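Search this notebook Enter keywords
Entries Parts Supplies Bench log Contact
Notebook > Shop > Small tools > Scoops

Wednesday, April

Went through the scoop drawer before lunch. Ferenc Farkas wants one pattern for the dry goods bench so people stop borrowing from the potting side. Kept the Grelon ones apart for now – they go back if we don't like them.

Weighed level scoops of the fine grit with the flat-handled one, then heaped. Level is easier to repeat. Heaped came out all over the place and I stopped writing it down. For the 3000 g batches I'd go with level scoops and top up by spoon on the small scale.

Rim is fine for scraping along the bin wall. Corners are rounded, so grit doesn't sit in them the way it did in the old square pan. Handle has raised sides and holds powder along the channel if you dig too deep. Tap it out over the bin, not over the scale (did that twice).

Washed with the Jundier soap, left on the rack. Wemar lists the same shape in a box of 48, far more than we need. Ask Vasiliauskas if they split boxes.

To do: label for the drawer, new liner, move the brushes to the lower shelf. Ferenc to check whether order 3648 went out.

Cream plastic one, flat handle:

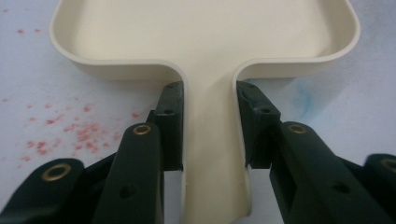
Liner is cut but not glued. The adhesive tin was nearly empty, so that waits for the next supply run. Brushes are moved.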